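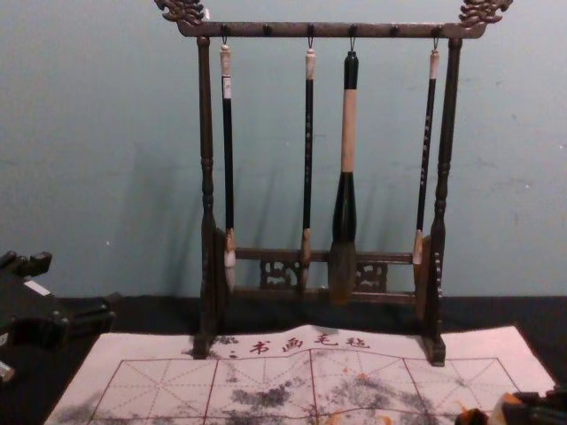

How I clean and hang my calligraphy brushes

I ruined my first good brush by standing it wet in a coffee mug, tip up, all through a sticky July. The water ran down into the ferrule, the glue let go, and the hair came out in a clump. Oh well! Now everything goes on the rack, tips down, and I haven't lost one yet.

Rinse first, and do it right after you stop writing. Cool water only. Press the hair gently against your palm and keep going until the water runs clear - the big bushy brush takes me a good 6 minutes, the slim ones hardly any time at all. No soap.

Blot on an old towel, then stroke the hair back to a point with your fingers.

Hang each one by its loop from a peg. My rack has six pegs and I like to skip one next to the fat brush so it gets some air (Robel Mekonnen, who taught my class in Atholm, spaces his even wider). Keep it away from the heater.

Leave them overnight. Give the thick one a second night if the middle still feels damp.

Dust the carved bits of the rack with a dry paintbrush - a cloth just snags on the dragon ends.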